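The loyalty card that wants to know my birthday

My local supermarket now has two prices for butter. One is for people who have handed over their name, their postcode and a record of everything they eat. The other is for people who haven't. The second price used to be called the price.

I have been told, many times and with a lot of bright yellow cardboard, that the first one is a discount. I don't believe it. I bought the same butter in the same shop before the scheme came in, and what members pay today is what everybody paid in March. What has gone up is the cost of staying a stranger.

Fidumia, the chain in question, opened its Vunosham branch with a promise of low prices for all. It lasted until somebody worked out that a shopping list is worth something. I picked up the scheme's terms and conditions from the help desk, where they seemed surprised to be asked, and they run to 35 pages. Page 7 says my data may be shared with "selected partners". I looked for a list of the selected partners. There is a web address, and the web address leads to another web address, and that one asks you to sign in.

Supporters of these cards have a stock answer, and I want to be fair to it. They say we have always traded a bit of ourselves for a bargain. My grandmother licked stamps into books and swapped them for a toasting rack. True enough, but the stamps did not know her. They went into the book, the book went over the counter, and that was the end of the matter. They didn't work out from her change in bread order that somebody had left home.

Then comes the argument about choice. It's voluntary! Well, a thing is voluntary when saying no costs you nothing much. I kept my receipts for a year and added up what I had paid over the member price, and it came to £261. I can just about stand that, and I do it out of stubbornness. A family of five on one wage can't, and for them the choice was made before they got to the till. I find it hard to hear the word "reward" used about that.
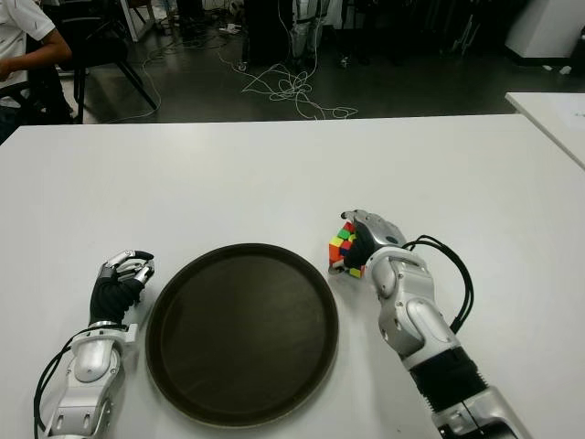

Reading an early version of this on the Civolov noticeboard, Moira objected that I was making a fuss over nothing, that she had used her card for years, saved a fair sum on nappies and washing powder, and had never once been bothered by anyone. What did I imagine they were going to do with the knowledge that she likes tinned peaches?

It's a reasonable question and I have chewed it over. My reply is that I don't know, and neither does she. We have been asked to agree to something without being told what it is. Perhaps they do nothing with the peaches. Perhaps one day an insurer is a selected partner and the peaches come in syrup. I'm not claiming that this happens. I'm saying I've read the 35 pages and nothing in them says it can't.

I'm also less sure than Moira about the savings. A shop that knows what you'll pay has no great reason to charge you less. My neighbours get coupons for things they were going to buy anyway, and now and then a coupon for something dearer that they weren't. They show me these with real pleasure. I try not to be a misery about it and I usually fail.

There was a small grocer called Bahrami at the bottom of our road until last May. It had one price for each thing, written on a sticker, sometimes wrongly. I won't pretend it was cheap, or that the lettuce was always at its best. But you could walk in, put coins on the counter and walk out, and the shop was none the wiser. When it closed, 823 people signed a petition to save it, and I suspect a good many of them had a Fidumia card in their pocket at the time. I can hardly complain. I bought my butter up the hill as well.

What would I like? I'd settle for something dull. Print the old price beside the member price for a full year, so that we can see which one moved. Put the partners' names on a sheet of paper by the door. Let people have the discount with a card that has no name on it, as the bus company manages to do. If the scheme is really about thanking customers, none of this would hurt it.

I put those three suggestions to Fidumia in writing. They replied with a voucher, valid on my first shop as a member.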